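The Cable Drawer, Sorted

Every house in Durstead seems to have one: a drawer or a shoebox where old cables go and don't come back. Gianni Valentini had three. He is 70, retired from the Whitelaw hardware store, and last November he decided to empty them all.

His method needs a clear table and two open bins of different colors. One is for cables you can name. The other is for anything you can't.
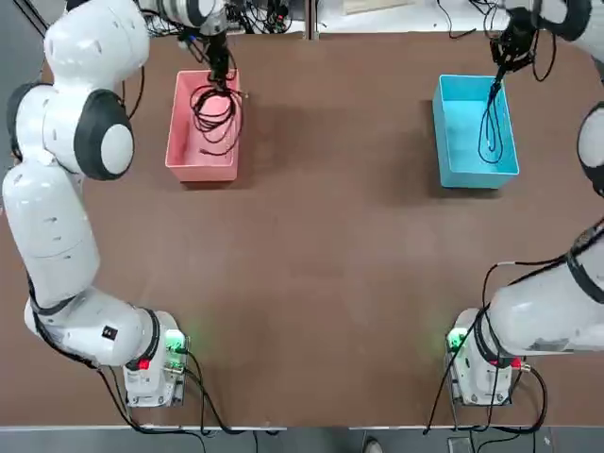
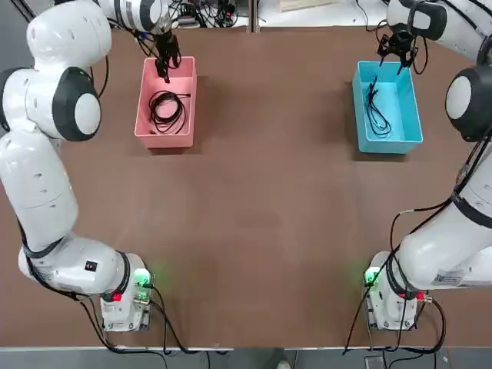
A pink bin with black cable coiled loosely inside.

The first pass goes quickly. Phone chargers, lamp cords and printer leads are easy to spot by the plug. Valentini looks at both ends before he puts a cable down, and he throws out anything with cracked insulation or a bent pin. In his case that came to 38 cables, which he took to the electronics drop-off on Sirach Road.

Coiling is where most people go wrong. Wrapping a cord around your hand and elbow puts a twist in it, and after a few years it won't lie flat. Valentini makes loose loops as wide as a dinner plate and lets the cord turn the way it wants to.

"If you're fighting it, let go and start over," he says.

He closes each coil with a strip of Trultex, a soft fabric tie that comes on a roll of 100. Bread bag clips work too, and so does string. He writes the name of the device on masking tape and sticks it near the plug.

The bin of unknowns gets a lid and a date. It goes on a closet shelf for six months, and whatever is still in it after that leaves the house. His own is due to come down again on May 4, 2026.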